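Search this diary
Go

Thursday 11/28/24

No class today with the holiday, but a few of us had lab access anyway and I had promised myself I'd get the picking project into decent shape before the weekend. So I got up at a silly hour, ate cold pie standing at the counter, and drove in. The parking lot was so empty I took the dean's spot, more or less (it has no sign, but everyone knows!).

For anyone new reading this, our team is called Toma and the project is bin picking. The arm is supposed to look into a bin of junk, choose one thing, lift it out and put it somewhere else. That's it. My nephew can do it and he's two. We've been at it since the start of the semester and I have more respect for my nephew every week.

Bogdan Matei beat me there, of course. He had his feet on a chair and was reading through the grasp log from Tuesday, all 245 attempts of it, and muttering. I made coffee, and he kept muttering. The trouble is still the same one as last week, which is that the planner loves flat things and then can't get hold of them. It'll go for a spoon over and over when there's a perfectly good toy a few inches away. I keep saying the scoring is off and Bogdan keeps saying the depth is off, and I think we're both a little bit right, which is annoying because then neither of us gets to win.

We decided to stop arguing and make the bin harder. The rules for the January demo say mixed household objects, nothing sorted, things allowed to touch, so that's what we went with. Spoons, a marker, a green dinosaur lying on its side, a skinny little orange figure off by itself on the left, plus the little bits and pieces that always end up in there. The clamps got another good squeeze first. I am NOT going through the sliding bin business again, I lost a whole evening to that in October and I'm still sore about it.

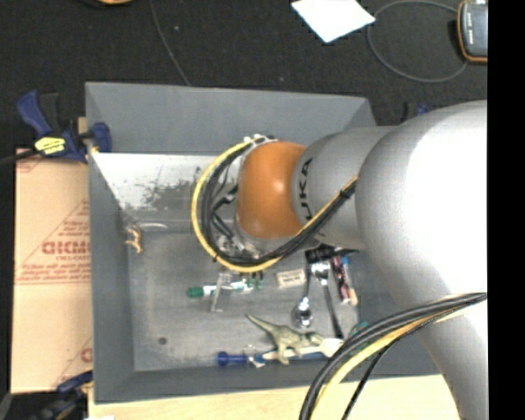

How it went

Better than I feared and worse than I told my mother on the phone. We did 41 picks before lunch with the old scoring, to have something to compare against, and then I swapped in my version and we ran the same number again. Mine stopped obsessing over the spoons, hooray! It also decided the dinosaur was the most wonderful object ever made and kept choosing it, which is fine, except it likes to grab by the tail and the thing swings around and drops. Bogdan laughed so hard he had to sit down. Then he tried his depth fix on top of my scoring and it got calmer. So, yes, both of us a little bit right. I wrote that on the whiteboard and he erased it.

The marker is still a mess. I think it's the clear piece lying over it. Anything see-through and the depth goes to mush, and the planner makes up a surface where there isn't one. Somebody on the Fosenano team told me they just mask those out and never try for them. Feels like cheating but I'm tempted. I should check whether the rules care.

We also had one stop in the middle of a move that neither of us could explain. Error log says joint limit. I was nowhere near a joint limit! Or I didn't think I was. I've been nervous about those cables on the wrist ever since Stuvora's team snagged theirs, so I took the rotation down a bit to be on the safe side and we had no more stops after that. It's slower now. I can live with slower.

Left at three because my aunt was threatening to start the turkey without me. Brought home a notebook full of scribbles and a headache. Still have to write up the table for Monday, answer the email about the safety form (twice reminded, oops), and find out who has the good calipers.

Ate too much. Fell asleep on the couch with the grasp log open on my stomach. More tomorrow if I can move.

Recent entries
Seken's team lent us a power supply
Calibration, again
The evening the bin slid
Why I quit the drone club
First day with the arm

Last updated: Thursday night, late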